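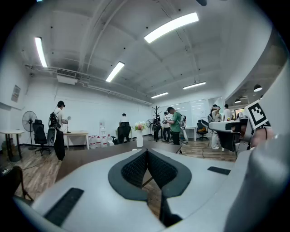
Gripper width signal full of holes - interpolate or throw the episode away?

Forum: Perception and Tooling

gravelpit
Posted Friday, 9:14 am

Morning all. Long post, sorry, I've had two coffees.

I look after the processing side of our demo pipeline (hand-held grippers, wide lens, fiducial tag on each finger so we can work out how far open the jaw is). Everything goes through Skorex, which is our in-house pile of Python that I inherited and have been slowly un-knotting. It finds the tags in every frame, turns the distance between them into a jaw width, then hands the lot over with the camera pose so we can train on it.

We've got 3,586 episodes from the Dinholm office so far. I finally wrote a proper report for tag dropouts this week and I rather wish I hadn't. Loads of episodes have gaps where one of the two tags isn't found at all. Mostly it's short, a few frames, and I can draw a straight line across it and nobody's policy will ever know. But there's a nasty tail. The longest single gap is 46 frames, and it sits right on top of a grasp, so my nice straight line says the jaw is gliding shut very gently when I'd bet money it snapped.

At the moment Skorex fills anything up to 5 frames and rejects the whole episode beyond that. The people training want more data and would like me to be less fussy. I'd like to be more fussy. Where do you lot draw the line?

kettle_on_again
Posted Friday, 9:31 am

Ooh, I've been round this one. We fill longer gaps than you do but only if the width is flat on both sides. If it goes in at one value and comes out at the same value, fill it, who cares. If it goes in open and comes out shut, something happened in there and you don't know when, so bin it.

Before any of that though - are you detecting on the raw image or the undistorted one? Near the edge of a really wide lens a square tag stops looking much like a square, and some detectors give up on it well before your eye does.

gravelpit
Posted Friday, 9:40 am

Raw image. I know, I know. It was like that when I got here! Undistorting the whole thing smeared the corners so badly that I lost as many tags as I gained, so I put it back and pretended I hadn't tried.

kettle_on_again
Posted Friday, 9:52 am

Don't do the whole image then. You know where the tags are going to be, they're stuck to the fingers. Cut out a patch on each side, make a little virtual camera pointing at the middle of that patch, and warp only that. It's cheap and the tag comes out nice and square. I can't remember who I pinched the idea from.

sprocket_tax
Posted Friday, 10:20 am

I'm going to disagree with pretty much everyone and say throw the tags out of the loop altogether. Train a small network to read the width straight from the picture. You've got thousands of good frames with labels already, from the tags. It can learn what an open jaw looks like with a thumb in the way.

We did this on Rendine (our bench rig) and I've not looked at a tag detector since spring.

marmalade_ctrl
Posted Friday, 10:34 am

Hmm. How do you know when it's wrong though? What I like about a tag is that it fails loudly. Either you've got four corners or you haven't. A network will hand you a width for every single frame, including the ones where it has no idea, and it'll look lovely and smooth in the plot. I'd much rather have a hole I can see.

sprocket_tax
Posted Friday, 10:41 am

You have it predict its own uncertainty and cut on that. It isn't magic.

marmalade_ctrl
Posted Friday, 10:47 am

And you trust that number on an object it's never seen squashed between the fingers? I tried it. Very confident, my one was.

sprocket_tax
Posted Friday, 11:05 am

Fair enough on new objects, I'll give you that. Ours is the same handful of bits over and over. I still think it beats a straight line through a 46-frame hole. Anything beats that.

gravelpit
Posted Friday, 11:12 am

Nobody's drawing a straight line through that one, it's in the bin, I promise.

I quite like a halfway version, where the network only fills gaps and gets checked against the tag width on either side. If it doesn't meet up at both ends, reject. Would that keep you both happy?

marmalade_ctrl
Posted Friday, 11:15 am

Happier. Put a flag in the file so you can tell measured from filled, please, for the sake of whoever gets Skorex after you.

boggy_lane
Posted Friday, 12:48 pm

Lunchtime reply from the control side. Have you checked what the gap does to timing? On our arm the thing that really hurt was the moment of closing being late. The width being a bit off hardly mattered because the fingers are soft and squash anyway. But if the data says "close" a fraction after the hand has started lifting, the policy learns to lift and then close, and you get a very elegant robot waving an empty gripper in the air.

So I'd score gaps by whether they cover a change in width, same as kettle says, and I'd be much stricter there than on plain length. Even a 5-frame fill is too much for me if it's across a fast close.

Also, do you know why the tag drops out? Is it blur, or a hand over it, or what?

gravelpit
Posted Friday, 1:22 pm

That's a really good point about the close, and it's a bit embarrassing, because my 5 was picked by looking at a histogram and squinting.

On the why: I went through 32 of the worst episodes by hand this morning (instead of the thing I was meant to be doing). The biggest heap by far was fingers over the tag. People shift their grip when they're reaching and a fingertip wanders across the edge of the pattern. It only takes one corner. After that, motion blur on quick wrist turns. I'd been blaming ceiling lights, and had half written a grumpy message about it, and I found hardly any where glare was the obvious culprit. So that message has been quietly deleted.

boggy_lane
Posted Friday, 1:30 pm

Then part of your fix is upstream. Can you warn people while they're recording? Even a beep when a tag's been missing too long.

gravelpit
Posted Friday, 1:38 pm

Not live, we process everything afterwards. But I could run the dropout report at the end of each batch and show it to whoever was holding the thing while they still remember what they did. At the minute they hear from me a week later, if ever.

tin_of_biscuits
Posted Friday, 2:06 pm

Lurker here, we do that with a little tool called Mabula. It just plays an episode back with the width plotted under it and paints the missing bits red. Took me an afternoon to knock together. The change in how people held the gripper was much bigger than anything I ever got from fiddling with detector settings, and it's more pleasant than sending them a spreadsheet!

One tip if you build one - sort by gaps that overlap a width change, and put those first. If you sort by total missing frames you spend all day looking at people carrying things about with a thumb on the tag, and those are fine.

sprocket_tax
Posted Friday, 2:15 pm

Or, and hear me out, a network.

marmalade_ctrl
Posted Friday, 2:16 pm

Go and have a lie down.

gravelpit
Posted Friday, 4:50 pm

Right, quick update before I go home. I've put in kettle's patch trick, one virtual camera per finger, and rerun the 32. A decent chunk of the short gaps have closed up on their own. The ones with a hand over the tag haven't budged, as you'd expect.

I've also split the rule in two. If the width is flat either side, fill it and set a flag. If the width changes across the gap, no filling whatsoever, and the episode goes to a pile for somebody to look at (me). The full set is running over the weekend so I'll know on the other side how many I've won back and how many I've lost. The training people may not be thrilled about the second pile.

tin_of_biscuits, is Mabula something you could share, or is it welded to your file format?

tin_of_biscuits
Posted Friday, 5:03 pm

Welded, I'm afraid, but the reader is one file and the rest doesn't care. I'll strip our bits out and message you. Please don't judge the variable names.

kettle_on_again
Posted Friday, 5:20 pm

Check your patches still cover the tags with the jaw fully open, by the way. I set mine up with it half closed and lost every wide grasp for a fortnight.

gravelpit
Posted Friday, 5:24 pm

...going back to my desk.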